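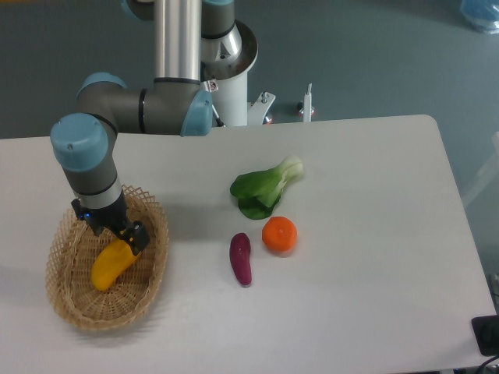 Robot teaching by demonstration

Robot teaching by demonstration (also demonstration teaching, lead-through teaching, or just "showing") is a way of getting a robot to do a task by having a person do it first through the robot's own body. The person moves the arm by hand, or drives it from a distance with a controller. The motion is recorded. Later the record is played back as is, or used with many others to train a control program.

Contrast with ordinary programming, where each position is typed in or worked out from a drawing.

Terms

Usage varies a lot. "Kinesthetic teaching" nearly always means hands on the arm. "Teleoperation" means remote control, whether from across the table or from another building. "Demonstration" or "episode" is one complete run of the task, start to finish. "Operator", "teacher" and "demonstrator" are used interchangably.

By hand

The arm is put in a mode where its motors hold up its own weight and little else. The teacher takes hold near the wrist and pushes it through the task. Joint angles are logged the whole way. The gripper is opened and closed by a button or foot pedal.

Cheap, quick to learn. Main drawback — the teacher's arms and body get into the camera view, and a program trained on those pictures may come to expect them. Long sessions are also tiring. Heavy arms are harder to guide well, and fine finger work is awkward on any of them.

By remote control

Several kinds of controller are in use:

Leader arm. A small copy of the robot, moved by the operator. The real arm follows joint for joint.

Handheld controller. Tracked in space, the gripper follows the hand. Common with headsets.

Joystick or 3D mouse. Slow, but steady. Mostly used for positioning.

Glove. For hands with several fingers; less point to it with a two-finger gripper.

Remote control keeps people out of the picture. The cost is feel. Unless force is sent back to the controller, the operator has to judge grip by eye, and soft items get squeezed. Delay is the other problem, worse over long links.

Typical tasks

Pick and place is the usual starting point: take an item from the table, put it in a container, or take it back out. Produce is popular. A sweet potato, a head of bok choy and a yellow squash differ in shape, stiffness and color, and no two of one kind are the same, so each needs its own approach. Wicker baskets add a rim to clear and a weave that fingertips can snag on.

Between runs the items are moved and turned. If this is skipped the program tends to learn the spot on the table and ignore the object.

Amount of data

Plain playback needs a single good demonstration. Training needs more. The Gastholm produce set, put together by Sérgio Rocha and Rui Aguiar, has 1565 demonstrations, 600 of them taught by hand and the rest by leader arm. A later trial at Ferville used 70 for one basket task, with 2 operators.

Failed runs are handled differently from place to place. Some groups throw them out. Rocha kept any run where the operator dropped an item and picked it up agian, on the grounds that recovery has to be shown too.

See also: Leader arm; Gripper; Playback programming; Chraibi controller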